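April, 14:20, Heduvport bench

Back on the tray edge fitter. Pale rim against pale cloth, so the depth edges wander all over the place. Bumped the smoothing window to 23 and it calmed down a bit.

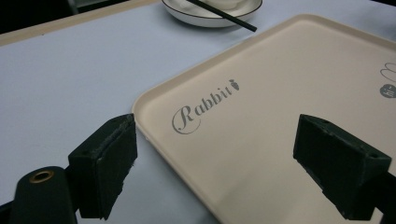
Replayed the Tarnow log through it — 3,408 steps, 6 of them with a silly wrist pose. I'm blaming the time sync for now. 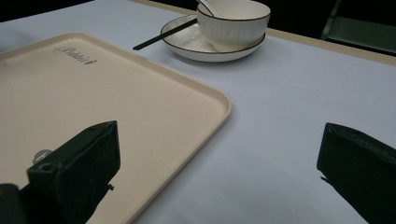

Chopsticks next. The segmenter keeps merging the pair into one blob, so I've dropped the mask threshold to 80.

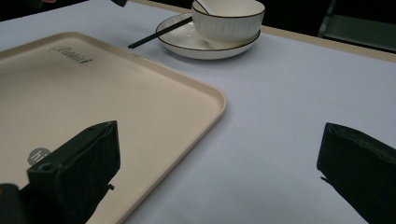

Both chopsticks across the plate, tips on the cloth 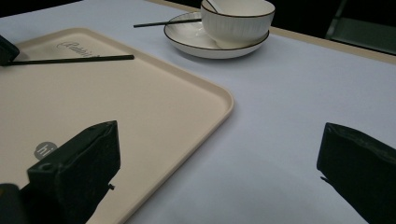 One chopstick on the tray, one on the plate

Still to do: rerun with separate instance IDs.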